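Resetting a Shared Meeting Room: Project Report

Workplace Organization, Term Project
Submitted 19 Jan 2020

1. Background

Our course asked each group to pick a shared room, study how it is used, and propose a way to keep it in order that costs little and does not depend on one person. We chose the second-floor meeting room at Bevelent, a small design office that lets students use its space in the evenings. The room is used for client meetings, lunch, sorting samples and, now and then, storage. Complaints about it had been collected on a sheet by the door since the fall. Most of them came down to the same thing. People arrived for a meeting and had to clear the table first.

The project had a budget of 1000 dollars, and we were told at the start that we did not have to use it all. We spent 749 dollars, nearly all of it on shelving for the hall closet and on labels.

2. What was in the room

The main piece of furniture is the large brown conference table. Behind it, along the wall, is the light wood surface where things get put down when someone needs the big table. We called this the landing area. The chairs are ordinary black office chairs and they move around a lot, which turned out to matter more than we expected.

We sorted the objects in the room into three groups. Group A was furniture and anything that should never leave. Group B was objects that belonged in the room but had no fixed place, such as the small framed pieces Bevelent uses to show print work. Group C was everything that had come in from somewhere else and stayed.
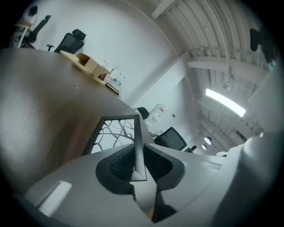 Group C was the largest. It included packaging, small bottles, boxed items, chargers and a good deal of paper. For each object we wrote down where it was found, where the staff thought it should be, and whether those two answers agreed. When we asked two people about the same object we often got two different answers. The box of odds and ends on the landing area was claimed by three departments at first and then by none of them.

3. Method

We used a simple procedure that we took from a handout and changed to fit the room.

Step 1. Clear the conference table completely. Everything goes to the landing area, including things that will come straight back.
Step 2. Pick up one object at a time and decide on its group before putting it down again.
Step 3. Group A and B objects go to a marked place. Group C objects go in the open box.
Step 4. At the end of the session the box goes to the hall closet. It does not stay in the room overnight.

The rule in Step 2 was the hardest to follow. In our first trial we kept setting things down in small piles "for later," and at the end we had five piles and no decisions. In the second trial we were strict about it and the work went faster.

We tried the procedure with both one person and two people. Two people were quicker at clearing the table but slower at deciding, as they stopped to discuss most of the Group B objects. We recommend one person deciding and the other carrying.

4. Observations

4.1 Flat objects

Frames, thin panels and folders caused the most trouble. They do not fit in a box without standing up out of it, and when they are laid flat other things get put on top of them. One frame had a scratch across the lower corner from a stapler that had been left on it.

4.2 The landing area
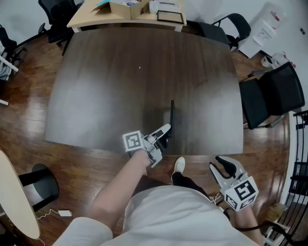
The landing area works well as long as it is treated as a stop on the way to somewhere else. It is close to the table, it is at a good height, and it can be reached without moving the chairs if they are pushed in. Its weak point is size. With the open box of assorted items on the desk, a white device next to it and a black picture frame lying flat near the right corner, there are already three kinds of things sharing one surface, and each needs a different home. We first planned to put a second box there and dropped the idea, as it would have given people one more place to leave things.

4.3 Cords and adapters

Power adapters were the objects most often found on the floor. The outlets are low and the cords are short, so an adapter tends to stay where it was last used. We marked one outlet for charging and asked people to use only that one. Compliance was mixed during the two weeks we checked.

4.4 Chairs

We had not planned to include the chairs. However, a chair left behind the desk blocks the way to the landing area, and people then put things on the conference table instead. Pushing in the chairs was added to the procedure as Step 0.

5. Costs

Closet shelving from Vedier came to most of the total. Labels and tape were the rest. We also priced a wall cabinet from Lumbao at 1706 dollars and a full set of built-in storage from Flerance at 2781 dollars. Both were over budget, and we do not think either would have fixed the main problem. The cabinet would have held the Group B objects nicely, but most of what clutters the table is Group C.

6. Limits of the project

We saw the room mostly in the evening, after the staff had left. We do not know much about how it is used at midday. The two-week check was short and fell in a quiet period. We also knew the staff were aware of the project, and they may have been neater than usual.

7. Next steps

Bevelent has agreed to keep the procedure going through February. The printed card with Steps 0 to 4 will stay by the door, next to the complaint sheet. We suggested adding a slotted holder for frames and panels on the lowest closet shelf, to be paid for out of the remaining budget. Measurements for the holder are in Appendix B. The object list, with groups and agreed locations, is in Appendix A.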